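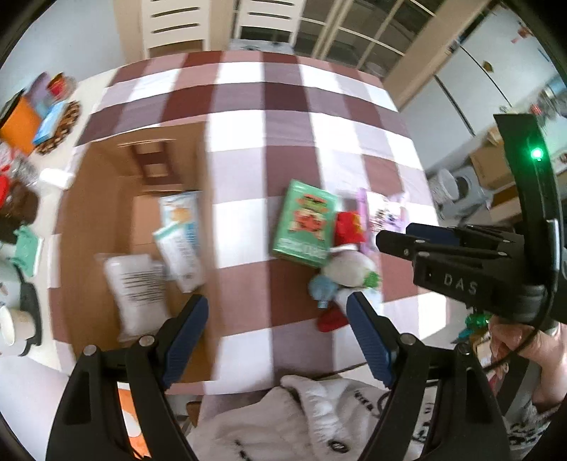 Filed under: Course Notes / Robot Learning / Imitation

Week 6 notes: which thing goes first?

Okay, so last time we finished with behavior cloning on a single object, and everybody left happy, because with a single object it works great. You show the robot a pile of demonstrations, it learns to go from what the camera sees to how the gripper should move, done. Today we break it. All it takes is a table with several things on it.

Think about how you'd put a bunch of small stuff into a carton. There's a candy packet, a toy box, something soft, and any of them could go in first. You don't care. If I ask two of you to do it I get two different orders, and if I ask the same person before and after lunch I probably get two different orders again. Every one of them is a fine demonstration! But the learner sees nearly the same view of the table paired with a hand that goes left in one recording and right in another, and if your loss is plain squared error it will cheerfully average those and send the gripper straight down onto bare tablecloth.

I know, I know, we covered this in Week 3 with the fork in the road. Same math. What's new is that the fork comes back after every single item, and with a changed table each time.

What people usually try

The first fix is to tell your demonstrators to always use the same order (left to right, say). It does help, and for a product demo I'd do it too. I don't love it for research, though. The rule is written in table coordinates, and with hand-held grippers the camera rides on the tool. What's "left" in the camera view changes as the wrist turns. A toy box can be leaning one way in one moment and the other way a bit later, and neither the box nor your rule is to blame. On top of that, two tools means two wrist views, and they don't agree about left either.

The second fix is a policy class that can hold several answers at once, so diffusion, or mixtures, or discretized actions. You've all read the diffusion one by now (you have, right?). These really do commit to one item instead of averaging. The trouble is that they commit for one chunk of actions and then they sample again, and on the next chunk they may fancy a different item. You get this little dither above the table, back and forth. It's kind of charming the first time you watch it and much less so after an hour.

The Vimside idea

Vimside splits the job in two. A small chooser looks at the view and puts a mark on one item. The motion policy gets the view plus that mark, and the mark stays put until the gripper has closed and opened again. That's pretty much the whole method. The chooser is allowed to be as random as it wants, and the motion policy never has to decide anything.

Where do the marks come from in training? You don't label them by hand, thank goodness. You run each recording backward from the moment the fingers close, and whatever is between the finger pads at that moment was the target the whole way in. Then you track it back through the earlier images. Tracking is where most of the engineering goes. Shiny film wrappers are awful, since the highlights slide around as the camera moves and the tracker follows the highlight. Patterned cloth is the other pain. A bold check gives you strong corners everywhere, great for working out where the camera is, but a tracker that loses its item will happily grab hold of a square.

Look at the next one with that in mind and try to pick out which items you'd trust a tracker on. The little red one next to the purplish package is my favorite to argue over, because they're almost touching and a sloppy mark could land on either.

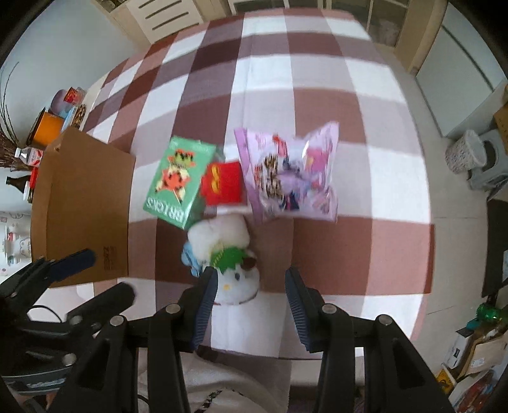
Stefaniia Koval argues that touching items are a problem for the chooser only, and that a motion policy handed a mark halfway between two things should just pick the nearer one and get on with it. I went back and forth on this and I still think she's half right. It'll get on with it, sure, but it may close on both, and now your backward labeling has two targets and one mark. We dropped those recordings. Please put a better idea in your homework if you have one.

Numbers

Each policy got 100 tries at the Tistari packing task, same items, shuffled placements. The plain diffusion policy cleared the table on 58 of them. Vimside cleared it on 81. Of the tries Vimside lost, 13 were the mark drifting off onto the cloth — so the tracker again — and the rest were ordinary bad grasps, mostly soft toys squeezed by the wrong bit.

Please don't quote the gap without saying "one task." I'd expect it to shrink with fewer items, and with just one there's no choosing left to do.

For next time, read the Quan paper up to the ablations, and come ready to tell me what happens if the mark is allowed to change mid-reach. When would you want that?

Comments

Eskil Nygård: Did you try feeding the motion policy a crop around the item in place of a mark? In our Gruker runs the crop was easier to get right on film wrappers.

Reply from the author: Yes, and grasping was a touch better, but it bumped into the carton more because it couldn't see it. Haven't tried giving it both.

anon: When two grippers are working, do they share one chooser? The notes don't say.

Reply from the author: One each for now, and yes, they sometimes want the same item. Week 8!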